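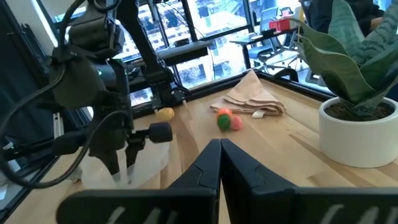 Unit 2: Teaching Two Arms by Hand
Notes by Muthoni Kaijage, 4/9/24

Last time we wrote every motion as a list of points. Today we throw the list away and drive the arms ourselves! You hold a pair of small leader arms, the big arms copy you, and the computer records joint angles and camera views as you go. One full recording from start to finish is an episode. For the Zillumell assignment each pair hands in 50 of them.

The task: move the toy food into the container, one piece at a time, using both arms.

Before you record

Put your leaders in the rest pose before you switch on following, or the arms will jump to catch up with you. Then play for a few minutes without saving anything. It feels strange at first (your hands want to feel the toy and they can't) and then quite suddenly it clicks, which is my favorite moment of the whole course.

While you record

Keep a steady, slightly slow pace. Pauses are copied too, so if you stop to think, the robot learns to stop as well. Decide with your partner which arm takes which side of the table. Small round pieces roll, so come straight down on them and close gently. For long ones like the carrot, turn the wrist first and grip across the narrow side.

Missed a grasp? Keep going and try again. A clean recovery is lovely data. Herman Jugah's group left theirs in last October and their policy got far better at second tries.

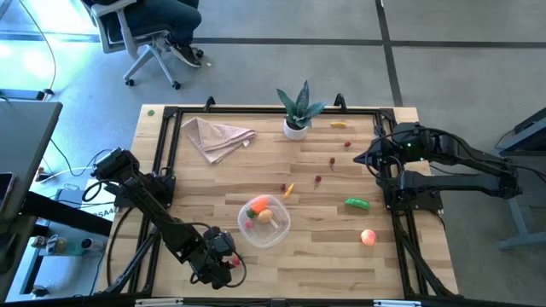 What to change between episodes

Move the toys every time, and turn them too. Shift the container a little every 9 episodes and write down that you did. Leave the cameras alone!

Reading for next time: section 13 of the Clirnell notes, on why small errors pile up when a policy copies its teacher. Bring one episode you're proud of and one that went wrong.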